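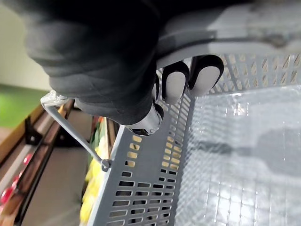
*Basket carry, gripper closed on the handle. Produce side.*

**kbramwell** – November 8, 2020

Okay, I've been writing up the house rules for shop-floor work at Pickering and I'm stuck on rule 6, so I'm throwing it to you lot. As drafted it says the hand must be closed on the basket handle before the base moves, and it stays closed until the base has stopped. No re-gripping on the roll. I reckon that's plain common sense but Heriberto hates it, so have at it.

**palacios_h**

I don't hate it, I hate the wording! "Closed" means what? Fingers at commanded position? Force over a threshold? On the Ilamano units we had a hand report closed on thin air for a whole aisle. If the rule doesn't name a signal it isn't a rule, it's a wish.

**dot_cropper**

Agree with Heriberto on the signal. I'd also want something in there about the handle itself. The one in Kelly's pic has a scuffed patch toward one end, and I'd rather the fingers stayed off worn plastic. We retire any basket with a rough handle. Costs next to nothing.

**kbramwell**

Dorothy, that's a bit strict? Every shop basket in the country is scuffed. I'd go with "no cracks, no sharp edges" and leave the colour and the scratches alone.

**dot_cropper**

Fair enough, cracks and sharp edges. But check the pads too – white ones show the grime nicely, so there's no excuse for skipping it. We wipe ours before every session near food.

**uchenna_f**

Bigger thing for me is what's next to the basket. You've got fruit right beside it on the shelving. Our rule at Itavden is an empty basket for the first 2 passes of any new route, then load it. People always want to skip straight to the full one because it looks better in the demo. We had 71 carries logged last May and the only spills were on routes where somebody skipped the empty passes.

**palacios_h**

Were those spills the grip or the route, though? If it's the grip, an empty basket tells you bugger all. Weight changes everything.

**uchenna_f**

Route, mostly. Clipping shelf ends on the turn. I take the point about weight, we do a separate lift check for that.

**kbramwell**

Right, so rule 6 becomes: force signal above threshold before the base moves, threshold written on the run sheet. Empty passes go in as rule 7. Vendula, are you okay with that or do you still want the wire arm bit?

**v_sokol**

Still want it. Grip the plastic, never the wire. I'll post my wording tonight once I've dug out ticket 1311.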